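Handwriting club moves to Bustden

21 February 2018

Well, we've outgrown the back room at last! Our little handwriting club is off to the reading room in Bustden from May, and I couldn't be more pleased (my knees will be too, as there are no stairs).

Maarja Kivi and I set the thing up six years ago after moaning about the state of our birthday cards. We had a kettle, a pack of lined paper and not much of a plan. Now there are 41 of us on the list and people come over from Zimbridge on the bus.

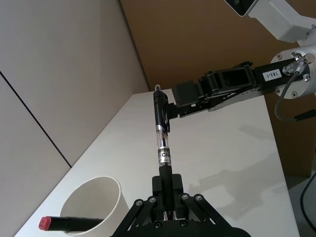 Vignesh Salian is going to run the beginners' table, and he's promised to be gentle with the left-handers this time. I'm keeping the italic lot, mostly because I like the chat. Bring whatever you normally write with, there's paper there already.

We've also had a go at the letter swap with the Drevberg group. They sent us 217 letters last year, so we owe them a few! Mine went off this morning, four pages, mainly about the garden.
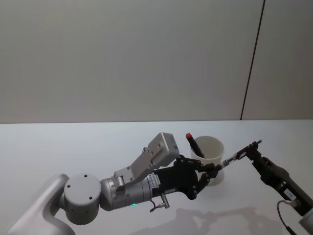 Sessions stay at 50p and the tea is still free. If you'd like a place, have a word with me or Maarja before the end of the month.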